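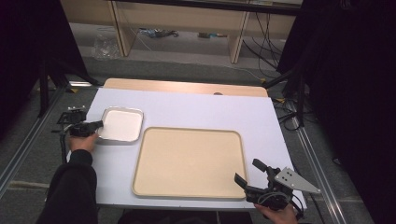

Two trays, two grippers, one very patient person.

My dishwasher has been able to wash dishes for as long as I've owned it. What it can't do is get them off the table, scrape them, decide which way up they go, and find the lid that belongs to the blue bowl. I do that part. I have been told, by more than one cheerful article, that I won't be doing it much longer, so this August I spent a stretch of evenings trying to find out whether I should stop buying rubber gloves.

The short version is keep buying the gloves.

The long version starts with trays. If you follow this stuff you expect somersaults, or a robot pouring a beer. Then you look at where the effort goes and it's a person at a table with a gripper in each hand, working on the problem of putting a small tray into a bigger one. The hope is that if you record enough of a human doing it through the same kind of fingers a machine has, the machine picks up the knack. I find this oddly comforting. I learned to load a dishwasher the same way, by being watched and corrected.

I tried to see how hard it could be, using a pair of kitchen tongs in each hand and a takeout lasagna. Foil is a miserable material. Squeeze it too gently and it stays put. Squeeze it a bit more and the rim folds over like a cheap lawn chair. You have maybe one good grab before the shape changes, and then you're solving a different puzzle from the one you started with.
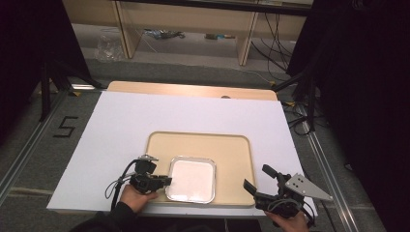 And I had the advantage of knowing what lasagna is. I also had wrists. By the third try I'd worked out that you nudge it from one side and brace it from the other, and I couldn't have told you how I knew that - my hands just got tired of losing.

Shop floors are further along, mostly by cheating. My old summer job was at a packing plant called Bonden, where we filled 4000 cartons on a good shift, and even back then there was a machine that folded the boxes faster than any of us. It was superb as long as every box was the same box. When a damp one came through, it stopped and rang a bell, and a teenager went over and fixed it. I was the teenager. I have never felt so necessary since.

A kitchen is all damp boxes. Mine has 12 kinds of lid and a drawer that only opens if you lift it. A robot that gets the tray right 300 times out of 405 would be a fine piece of research and a terrible houseguest, because I'd spend the evening picking up the other 105.

I do think it's coming. I've gone from "never" to "after I've replaced the dishwasher," which for me is a big swing. I'd take one that only cleared the table, slowly, while I was asleep. It could leave the lids to me.

Meanwhile the lasagna was fine, once I got it off the floor and back in the foil. Next month I'm going to try folding a fitted sheet with the tongs, if anyone wants to come over and hold the other end.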